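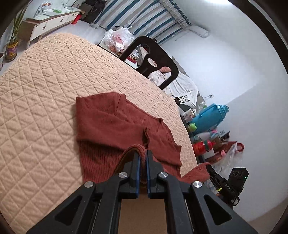
Harpreet Robichaud wants to know if the Drivier is loud enough to play with a drummer, and whether it still sounds like anything when you turn it down after the kids are in bed. Harpreet also wrote, and I'm quoting the whole second half of the comment, "please don't tell me about the tone for nine paragraphs, I have a Zovmont and I just want to know if I should sell it."

OK! Fair! I do go on about tone. So, the Drivier is a 15 watt tube combo with one speaker, two channels and a spring reverb, and I paid $352 for mine used at Hiebert, which was a good bit less than the new one sitting next to it. It had a scuffed corner and somebody had swapped the knobs. I've had it for most of the winter now and it's been to rehearsal with me, to a bar gig, and to my brother-in-law's garage, where we play nothing but loud seventies rock, badly.

Drummer first. Yes, with a but. Our guy hits hard, and on the clean channel I ran out of room before he did. By the time I could hear myself over the crash cymbals it was already breaking up. If you play in a band like mine that's exactly what you want (it's a lovely raspy kind of breakup, and that's the last thing I'll say about tone for at least two paragraphs). If you need a big sparkly clean sound over a real kit, you'll be annoyed with it by the second song. On the dirty channel there's plenty. I had the volume just past halfway in the garage and got asked to turn down, which hasn't happened to me in years and I was kind of flattered.

At the bar gig they put a mic on it and everything was fine. I don't think you'd want to do that room without the mic.

Now the quiet stuff. There's a low power switch around the back, next to the speaker jacks, and you have to reach over the top and feel for it. Why is it back there? I keep hitting the standby switch by mistake. Once you find it the amp drops down to something you can live with in a house, and it holds on to more of its growl than I expected. It's still a tube amp, though. Low power on this thing is TV-turned-up-a-bit quiet, and if your bedrooms share a wall with wherever you play, you're going to want headphones, and the Drivier doesn't have a headphone jack. None! Your Zovmont does, Harpreet, so think about that one before you list it.

I borrowed a Zovmont for a weekend last year so I can compare a little. It's way lighter, it has all those built-in sounds, and it's the better amp for sitting on the couch learning a solo. I also never once forgot I was playing through a computer. The Drivier does one thing and a half. You plug in, you turn up the guitar, it gets meaner, you roll back the guitar, it cleans up. I wrote more riffs on it in February than I did all of last year on my old rig, and some of them aren't even terrible.

The reverb is nice up to about a third of the knob and after that it's surf music whether you wanted it or not. The tone controls don't do a whole lot — the treble is the only one I touch. The handle is mounted a little off center and the amp bangs against my leg on stairs. I have a bruise. And the cover is sold separately, $63, for what amounts to a padded bag with a logo on it, so I've been using an old moving blanket.

One gripe that's more serious: mine had a buzz on the dirty channel the first week. I figured it was the wiring in my house, then I figured it was my guitar, then I took it back to Hiebert and they put in a new preamp tube while I stood there. No charge, no buzz since. It's a used amp and these things happen, but play it for a while on both channels before you hand over your money.

So should you sell the Zovmont? If you've got a band, or you're about to have one, I'd go try the Drivier and bring your own guitar along. If it's mostly after bedtime playing, keep what you have. I'm keeping the Drivier, and the old rig goes up for sale as soon as I find the footswitch for it.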